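Storage & Sorting > Small items > Clear bins for packaged toothbrushes, or the white ones with a handle?

yen_au
30 November 2018
Setting up a sorting table for hygiene packs in Nenville. Wooden top, a folded red towel on the left, bins on the right. Toothbrushes stay in their packaging.

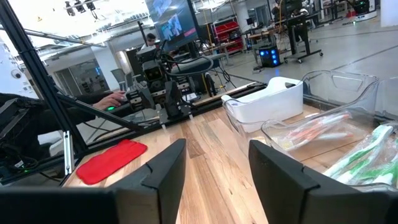 The order is 242 brushes, mixed handle colors. My plan is orange and white in one clear bin, green and white in another. Question is whether to replace the clear bins with more white ones before the second order arrives in December.

Durnex_fan
Keep the clear ones. You can read the fill level from the side and you don't need labels.

hoang20
Disagree. Clear plastic scratches and after a year you are labeling it anyway. A cutout handle matters more if the bins go on and off a shelf. I moved 18 of ours to the Prellden opaque type and have no complaints.

Durnex_fan
A cutout is also a hole. Small items fall through it when the bin is tipped.

hoang20
Packaged toothbrushes are longer than the cutout is high. They don't fall through.

Durnex_fan
They do if they go end first.

mvk_9
Depends on the wrap. Crinkled film takes up a lot of volume - I get 20 per bin in film and more in flat card packs. Measure with the packaging on, then choose the bin.

yen_au
Will measure tonight. The towel stays, by the way. I use it as the spot for anything with a torn wrapper.

hoang20
Use a tray for that. A towel slides.

yen_au
Not on this table. Keeping the clear bins for now, white one for overflow.

- Yến Âu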